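Moving the allotment water butts

17 September 2020

We have had the plot at Avley since May of last year, and the water has been a nuisance from the start. The only tap is by the bottom gate, 102 paces from our shed by my count, and in a dry spell there is usually a queue for it. The previous tenant left two butts behind the shed, both on bare soil and both leaning. One had a split lid. Neither was connected to anything, so they filled when it rained hard and otherwise sat there growing algae.

I finally sorted them out last week. The first job was emptying them, which took most of a morning with a watering can. The leeks did well out of it. After that I levelled the ground and put down six slabs, left over from a path on the Caron Road side that was being taken up. They are not pretty but they are flat, and a full butt is heavy enough that flat matters more.

The gutter was harder. Our shed has a felt roof with a slight fall to the back, and the fascia is soft at one end. I cut out the worst of it and screwed a new length of timber over the gap. The gutter itself is the narrow sort sold for sheds and greenhouses. I got it from Mernance, who were slow to deliver but had packed it properly -- my last lot from somewhere else came in three pieces when it should have been one.

I set the brackets with a fall of 15 millimetres across the back of the shed. Some people use less. I wanted it to clear quickly, as we are under a sycamore and anything that sits in the gutter turns to sludge by November.

The two butts are joined with a short hose near the top, so the second fills when the first is full. I used jubilee clips on both ends and a bit of tape on the threads. It dripped for a day and then stopped. 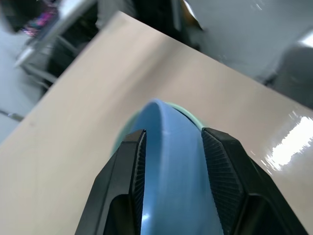 Something blue, held between two ridged black grips.

It rained on Sunday night and by the morning the first butt was roughly a third full. That is better than I expected from a roof that size. The second has nothing in it yet.

Still to do before winter: a mesh cover for the downpipe, a new lid for the split one, and a stand high enough to get a can under the tap. At the moment I have to tip the can on its side, and it only half fills.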